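Chapter 6
Fruits That We Call Vegetables

In this chapter
6.1 What makes a fruit a fruit
6.2 The pepper family
6.3 Color and ripening
6.4 From field to market

Ask a cook and a botanist to sort a basket of produce and they will make different piles. The cook sorts by taste and use. Sweet things go with the fruit, and everything that ends up in a soup or a salad goes with the vegetables. The botanist looks at which part of the plant each item came from. A carrot is a root, celery is a leaf stalk, and a bell pepper, which grows from a flower and holds seeds, is a fruit.

Both ways of sorting are useful, and you will need both in this course. Growers talk about "vegetable crops" and mean tomatoes, squash and peppers. Plant scientists use the word "fruit" for the same crops. When you read a source, check which meaning the writer has in mind.

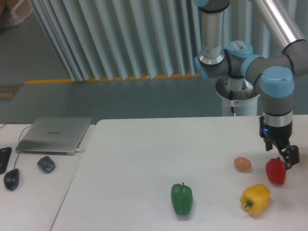
Why do bell peppers come in different colors?
Most bell peppers are green when young and change color as they ripen on the plant. The final color depends on the variety, so one kind ripens to yellow and another to red. Green peppers are usually the same fruit picked early, although a few varieties stay green when ripe.

The color change comes from pigments. A young pepper is full of chlorophyll, the green pigment that leaves also contain. As the fruit ripens, the chlorophyll breaks down and other pigments, called carotenoids, build up. Sugar levels rise during the same period – this is why a ripe pepper tastes sweeter than a green one.

Ripening takes time, and time costs the grower money. A fruit left on the plant can be damaged by sun, insects or rot, and a plant loaded with ripening fruit tends to set fewer new ones. Azra Nedeljković grows peppers on a small farm outside Sirosdale. Last season she picked 2,096 peppers from one greenhouse, and 783 of them were left to ripen fully. She sells the ripe ones at a higher price at the Sunday market.

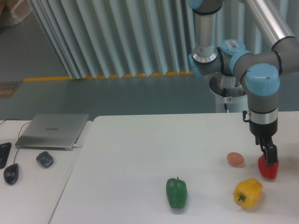 Picking early or late also affects storage. A pepper keeps best in a cool place with moist air, but it should not be kept too cold. Below 45 degrees Fahrenheit, green peppers can develop small sunken pits in the skin. Fully ripe peppers stand the cold a little better.

Section 6.1 begins with the flower and follows the ovary as it swells into a fruit. Before you read it, cut a pepper in half from stem to tip and find the seeds, the pale tissue they are attached to, and the outer wall. Make a labeled drawing in your notebook. You will use it again in the exercise on page 139.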